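2026-03-11

Bench 2, the Drillau 125 scooter, in for hard cold starting and a belt squeal on pull-away. Owner wants it ready to sell, so the job is to make it start properly and write down what was done for the ad.

Battery first. Rested at 12.4 V, dropped to 9.1 on the starter. Put it on the Nimano charger overnight and it was no better this morning, so it gets a new one. Terminals were furry on the negative side. Cleaned both, greased, and moved the earth lead to the upper bolt where it doesn't rub on the battery strap.

Carb off after that. Pilot jet nearly blocked, green at the tip. The main was fine. Soaked the lot, blew it through, new bowl gasket. Float height was out by a hair and I left it alone. The auto choke clicks and extends on the bench but it's slow: 70 seconds before the plunger stopped moving. I don't have a spec for this model. If it still hunts when cold I'll swap in the one from the parts bike and compare.

Valve clearances: inlet tight, exhaust okay. Reset the inlet and turned it over by hand twice to check. Plug was sooty, replaced, old one is in the tin.
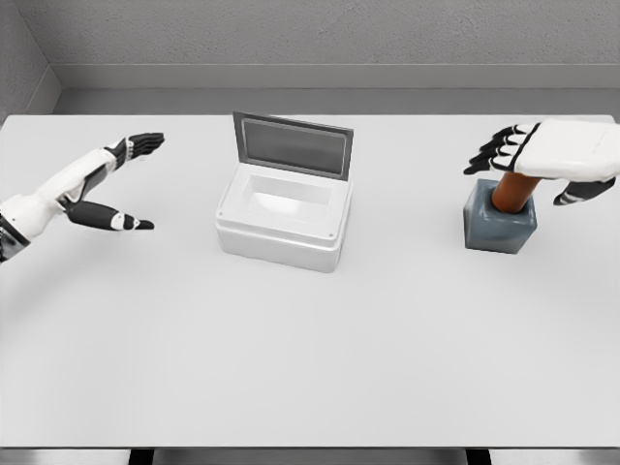
Transmission cover came off with the usual fight. One bolt at the back was cross-threaded by whoever had it last and needs a longer one, I've used a spare from the drawer for now. Belt is the Joltetness aftermarket type, glazed on both faces but no cracks. Width is still inside the limit. Rollers have flats on them, all six. That would explain the owner's complaint that it hangs at 38 km/h before it gets going. The squeal I put down to the clutch shoes, they're shiny and the bell has a blue ring in it. Scuffed the shoes and the bell with coarse paper, blew out the dust (mask on, door open).

Ordered from Tseng:
- roller set, stock weight
- drive belt
- battery, 12 V
- cover gasket, the old one tore at the bottom corner

The belt would probably go another season, but the cover is off and it makes no sense to go in there twice. Owner okayed it by phone.

Tires: front good, rear has more than 10 years on the date code and small cracks between the tread blocks. Told the owner it should be changed before it's sold or the ad should say so. Waiting to hear back.

Brakes: rear shoes fine, cable adjuster was seized, freed with oil and heat. Front fluid is the colour of tea. Flush it once the battery is in and the lift is free.

Still to do: idle mixture once warm, headlight aim, find out why the fuel gauge reads half with the tank drained. Sender is probably stuck. Key is on the hook by the compressor, centre stand spring is weak so don't lean on it.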